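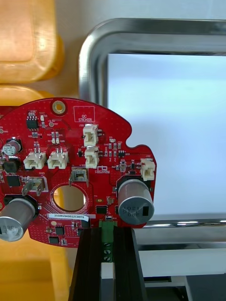 4. Data collection

4.1 Task

The Vallholm task is a kitting job taken from a small electronics assembly line. For each kit the operator drives two robot arms to bring four parts together in a metal tray: one round driver board, one small yellow component with a short black wire, one gray-and-white harness and one multicolored harness. The source parts wait in yellow plastic trays on either side. The order of the four picks is left to the operator. We considered fixing the order and ran a short trial that way, but operators lost time whenever the next part on the list was under a neighbor and a different part was free.

A kit counts as complete when all four parts lie inside the rim of the metal tray and both grippers are open and clear of it. A part that hangs over the rim by its wire is accepted if its body is inside. We chose this rule early and kept it, although a stricter rule would have matched the line better, where a trailing wire can catch on the next tray in the rack.

A second, shorter task uses the same boards. One board is set upright in a fixture built from black aluminum extrusion, held so that its component side can be inspected. Episodes of this kind are marked separately in the release and are used only in Section 6.3.

4.2 Control by the operator

Both arms are driven by remote control. The operator sits at a desk in the same room, with a side view of the table, and moves two hand controllers whose position and rotation are copied to the two wrists. Motion is scaled down by a factor of 2 while a thumb button is held. Operators used the slow mode for nearly every grasp of a board and rarely for harnesses. The gripper opening follows a trigger and is recorded as a continuous value. Earlier work by our group at Puncombe stored only open and closed, and policies trained on that data tended to squeeze a board before the fingers were in place around it.

We did not use hand guiding for the main set. In hand guiding, a person takes hold of the arm and moves it through the task, and the joint angles are stored. We collected a small set that way on the first arm for comparison. It was quicker to learn, and the paths were smoother. The difficulty is that a person guiding an arm covers part of the table with their own body, and the wrist images then contain hands and sleeves that will be absent at run time. Guiding two arms also takes two people, and pairs of people had trouble keeping the arms apart over the metal tray.

The operator sees three camera streams on the desk monitor, one from each wrist and one from a fixed camera. In interviews after the first week, all of the operators said that they watched the wrist stream during the last part of a grasp and looked directly at the table for everything else. The wrist view is where the outline of a board can be judged against the two fingers. The boards have notched edges, so the finger faces do not always meet the rim squarely, and a board taken across a notch can turn in the grip as it is lifted.

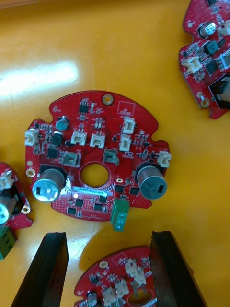
Marta Quillfeather
Robot Learning Group, Puncombe

4.3 Operators and training

Demonstrations were given by 4 operators. Two had driven the arms before, and two had not used remote control of any kind. New operators were given a day of practice on foam blocks, then a day on the real parts with the arm speed limited. Episodes from these practice days are not included in the counts below.

We wrote a one-page instruction sheet and revised it twice. The first version said only what the finished kit should contain. After watching early recordings we added three points. A board should be taken by its edge and never by the capacitors. A harness should be taken near the middle of its bundle and lifted high enough for the ends to leave the tray before the arm moves sideways. If a grasp fails, the operator should open the gripper, back off and try again without stopping the recording.

The third point matters most for what follows. Operators who come from production work want to hand over clean recordings, and in the first days they pressed the discard button after any slip. This left us with very few examples of recovery. Once the sheet asked for failed grasps to be kept, the share of episodes with at least one second attempt went up sharply, and the policies described in Section 5 began to retry on their own. We recommend that other groups state this in writing from the start.

4.4 Workspace

The trays stand in three columns on a white table, with the metal tray in the center column. White paper lines the metal tray. The bare steel gave strong reflections that moved with the arms, and the paper removed most of them. The yellow trays also reflect the room lights, but we left them unlined so that the wrist images would keep some of the glare found on a real line.

Board trays are kept on the left, under the reach of the left arm, and harness trays on the right. With this split the arms seldom cross. They do come close to each other over the metal tray, and the software stops both if the distance between the wrists falls below a set limit. Operators learned to hold one arm over its own source tray until the other had let go.

Figure 3. The workspace from the fixed camera. Yellow source trays are to the left and right, and the paper-lined metal tray is in the center. The left arm is over the upper-left source tray.

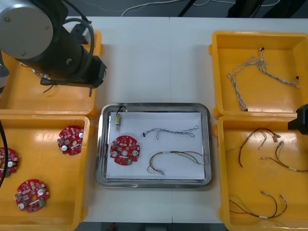 Trays were refilled by hand between episodes, whenever the parts ran low. We did not reset them to a standard arrangement. Parts were dropped in from a short height and left as they fell, with one exception: a board that landed face down was turned over, as the line delivers all boards face up. The number of parts in a source tray therefore varies from one episode to the next, and the fill level is not logged. It can be recovered from the first image of the fixed camera if a reader needs it.

Lighting came from the ceiling panels only. The blinds were open on some days and closed on others, and we made no attempt to balance this across operators.

4.5 Harnesses

The harnesses took more attempts than any other part. The red-and-black ones carry a thin yellow-green twisted pair beside the two thicker wires, and the pair leaves the bundle toward the ends. It is light enough to spring away when the bundle is squeezed. A grasp near one end often held the red and black wires and left the pair trailing, and the small white connector on the pair could then hook under the next harness in the tray.

Our operators settled on different ways of handling this. One pressed the fingers almost to the tray floor and closed them slowly, which gathered the loose wires. Another pushed the chosen harness away from its neighbors with closed fingers before opening them to grasp it. Both methods appear in the data, and we gave no instruction in favor of either. A policy trained on all operators together uses the pushing motion at times when the harness is already free, and this costs it time but seldom causes a failure.

The printed label around each bundle turned out to be a useful target. It gives the wrist camera a bright patch against the colored wires, and operators said they aimed for the stretch of bundle beside it.

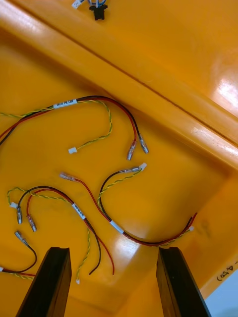
Depth was the other source of trouble. The wires lie close to the tray floor, the floor is glossy, and the wrist camera gives no direct measure of height. New operators either stopped too high and closed on nothing or drove the fingertips into the plastic. We added a low tone to the operator's headset that sounds when the wrist force passes a threshold. The tone is not part of the recorded observation, but the force signal is. Removing that signal from the policy input lowered the success rate on harness picks and made little difference for boards.

4.6 Size and filtering

Collection ended on 18 August 2026. The raw set holds 3,757 episodes, counting those that ended with an incomplete kit. We removed recordings with a dropped camera stream, recordings where the safety stop fired, and recordings in which a person reached into the tray area before the episode was closed. Incomplete kits were kept if the operator had worked through to the end of the time limit.

For training we drew a fixed subset of 2,000 episodes, balanced by operator. The rest were used for validation and for the experiments on data size in Section 5.4. The subset was drawn once, before any policy was trained, and was not changed afterward.

Each episode stores the three image streams, joint positions and wrist forces for both arms, gripper openings, and the controller commands as sent. Commands and measured positions are both kept, and they differ whenever a finger is in contact with something. Policies in this paper predict commands. Predicting measured positions gave weaker grasps, as the difference between the two is what makes the fingers press.

Files are stored in the Kistmont format, with one folder per episode. The Innes site collected a further set with the same arms and a different table, and it is being checked at the time of writing. It will be added in September if the camera calibration holds up. None of the results below use it.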